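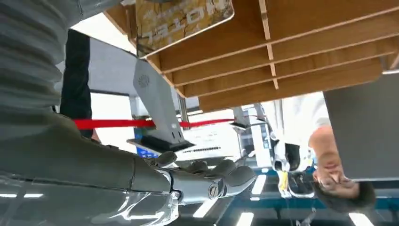

I finally got hold of the Kistov demo tape last month, after looking for it on and off since I was at college. It was one of 425 copies, dubbed at home by the drummer, Ivars Ots, and sold at gigs and through two mail order lists. Mine is number 69. The inlay is a photocopy and the spine has faded to pale pink, but the tape itself plays fine on both sides.

For anyone who doesn't know them, Kistov were a three-piece who played slow, heavy death metal with a lot of doom in it. They made this demo, one seven-inch and one album, Boros, and then stopped. Boros is the one people have heard, as Skureo put it out on CD with a proper booklet and it turned up in distro boxes for years. It's a good record but I've always found the drums too clean. The kick sounds like someone tapping a desk.

The demo has four songs, three of which ended up on Boros in different versions. The opener is a good bit slower here and has no keyboard intro, so you go straight into the riff. The vocals are lower and further back. On the second song the guitar drops out for a bar before the last verse and comes back slightly out of tune, and I prefer it to the album take. Side B starts with the one song they never recorded again, "Nuvstead", nine minutes long and mostly two riffs. The middle section drags. The last three minutes are the best thing they did.

There's hiss all the way through, and the level drops on the left channel near the end of side A. I tried it on both my decks and it does it on both, so it must be the dub.

I've had Kornél Kiss's old fanzine out again to check what he said about it when it was new. He gave it half a page and complained about the price of postage for most of that. He did say the bass was too loud. It is loud, and it's the only reason you can follow the slow parts. He also lists a different running order from the one on my inlay, with "Nuvstead" first. Either he had an early copy or he got it wrong. If you own a low number, I'd like to know what yours says.

The seven-inch came out the following September in a run of 800, so it's much easier to find. Both songs are from the Boros sessions and neither is essential. The B-side is an instrumental that fades out just as it gets going. I paid more for the sleeve than the music, really, and the sleeve has a split seam.

I've made a transfer of the tape for my own use, 51 minutes including the gap between sides. Please don't write asking for a copy. Ots has said he'd like to do a CD of the demo with the seven-inch tracks added, and I'd sooner people bought that if it happens. He still has the four-track reels but one of them needs work before it can be played.

Next on the pile is a box of live tapes with no labels on most of them. I'll write up whatever I can identify.

Search this blog
Type and press enter

Recent posts
Cleaning tape heads without making it worse
Boros by Kistov: the CD and the vinyl compared
Three doom records I sold and bought back
Fanzines I still have from the loft

Contact | All text copyright the author | Back to top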